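Teleop demos for folding: reset the cloth by hand or with the arms?

Forum > Manipulation > Data and demos

merkuvura_dan
Posted 02/11/2025

We are collecting folding demos on a two-arm setup, leader arms driving the followers. So far 229 episodes, one operator for nearly all of them. The policy does the first fold fine. On the second fold it goes for the corner, closes a little high and comes away with nothing, then keeps going as if it had the cloth.

Two questions. Do you reset the garment by hand between episodes, or with the arms? And do you throw out the episodes where the operator misses a grasp and tries again? I have been deleting those.

pandey_k
Stop deleting them. If the policy never sees a missed grasp followed by a second try, it has no idea what to do after one. We had the same thing with towels. Put 33 retries back in and it started going back for the corner.

oldgripper
Disagree with pandey_k. Retries are fine if they are short. If your operator fishes for the corner for half the episode, you are teaching it to fish. I keep one retry and drop anything longer.

Also, what does the operator see? If they are standing next to the table looking at the real cloth, they are using depth the cameras don't have.

merkuvura_dan
They stand behind the arms and look at the table directly. View from the head camera:
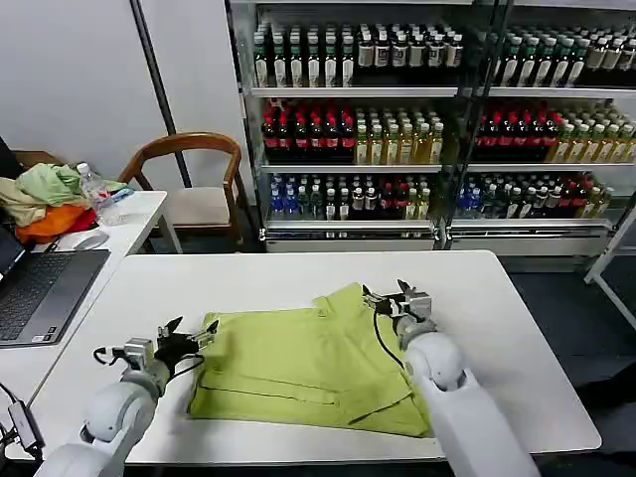 Right gripper on the corner, left one over the other edge.

Cloth is whatever is next in the pile on the side table. I can move the cameras but I would have to redo the calibration.

breser_lab
Your right forearm is over the cloth in that view. If the policy gets mostly that camera, part of the garment is hidden while it is grasping. Do you have wrist cameras in the training set?

merkuvura_dan
Wrist cameras are recorded but I trained on the head view only to keep it small. Will add them.

breser_lab
That would be my first change, before touching the retries. And tape that gripper cable back along the arm. It is lying across the fabric. If it snags once during a demo the operator will correct for it without thinking and the correction goes in your data.

Ebenezer Lamptey
I ran the operator training at Dresumora until last December. We made people drive from the camera feed only, no looking at the table. They hated it and were slower for the first 200 episodes. After that the speed came back and the grasps were cleaner.

On resets, do it by hand and do it badly. People lay the cloth out square every time and then wonder why a crooked one fails.

oldgripper
Feed only is a good way to lose operators. I tried it and 2 of mine quit doing sessions. A monitor beside the table that they check before closing the gripper gets you most of it.

Ebenezer Lamptey
Maybe. Ours checked it for a week and then stopped looking.

merkuvura_dan
OK. Plan is wrist cameras in, cable taped, short retries kept, messier resets by hand. I'll leave the operator where they are for this round so I'm not changing everything at once.

pandey_k
You are already changing four things. Do the cameras alone and retrain on what you have.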